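Reparieren ist eine Frage der Reihenfolge

Sonntag, 23. Mai 2021
Von Arwel Harries

Der Bürorechner im Towergehäuse gilt als überholt. Ich halte das für falsch und begründe es mit der Zugänglichkeit. Seitenwand ab, und Hauptplatine, Netzteil und Laufwerksschächte liegen offen. Bei flachen Geräten mit verklebtem Akku und verlötetem Speicher fällt die Mehrzahl der möglichen Eingriffe weg.
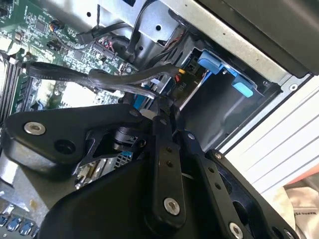 Das Hindernis im Tower sind die Kabel. Ein Stecker, der unter einem Bündel dünner Adern sitzt, kostet mehr Zeit als jede Schraube. In der Werkstatt Plimodow habe ich im April 11 Altgeräte zerlegt. Bei zwei davon war eine Rastnase am Stecker gebrochen, vermutlich durch Zug am Kabel statt am Gehäuse.

Hersteller könnten hier mit geringem Aufwand nachbessern: längere Leitungen, feste Führungen, beschriftete Stecker. Wundora verlangt für einen passenden Kabelsatz 107 Euro — mehr, als der gebrauchte Rechner kostet.

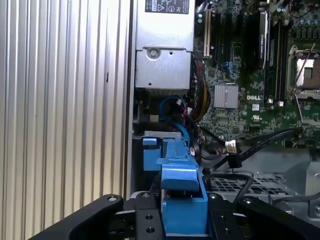 Empfindlich bleibt der Prozessorsockel. Verbogene Kontakte lassen sich selten richten. Der Prozessor gehört nach dem Ausbau deshalb sofort in eine Aufnahme mit definierter Lage, Deckel nach oben. Die lose Ablage auf der Tischplatte ist ein Fehler, auch wenn sie in vielen Anleitungen steht. 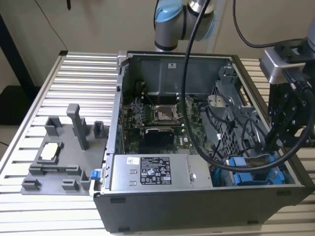 Offener Tower, links daneben der Prozessor in der Aufnahmeplatte.

Wer Geräte so baut, dass man sie öffnen kann, sollte auch die Ausbaufolge veröffentlichen. Eine Seite genügt.

Kommentare

Kneath: Beim Kabelsatz Zustimmung. Nachbauten passen oft, man muss aber die Belegung prüfen.

Mortimer Pennington: Flache Geräte brauchen weniger Strom. Das fehlt in der Rechnung.

Nenen: Welche Wärmeleitpaste verwenden Sie beim Wiedereinbau?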